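Two-armed home build gets as far as the bathroom

Sun 26 March

Quick one from the Cledmont workshop. Phúc Vi's two-armed house robot is out of the shared unit and being tried in a real bathroom. Build log now stands at 349 entries, started last October. Total spend so far 2,227 euros, most of it on the arms and a secondhand Wouters power supply that had to be rewired twice.

Frame cut and bolted at the Gruder bench, covers printed at home overnight. Software is Phúc's own, name of Vevirex, no public release yet – "when it stops embarassing me". Next open evening has 40 places, 6 left at time of writing. Bring your own tools if your working on something, the good hex keys have walked again.

Bathroom work is the bit Phúc wanted from the start. Kitchens get all the attention, he reckons, and no one he knows complains about the kitchen. Current job is the toilet brush: black fingers of one gripper round the brush and its cream holder, lid up, the other hand kept over by the left wall. Scrubbing routine still being written. Grip settings to go up on the workshop page later this week – parts list too, if he finds teh time. 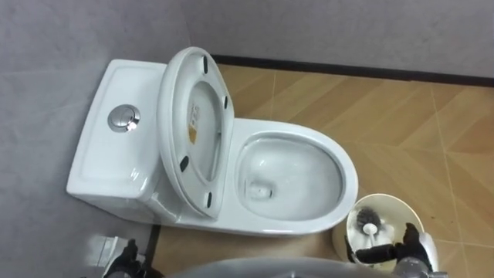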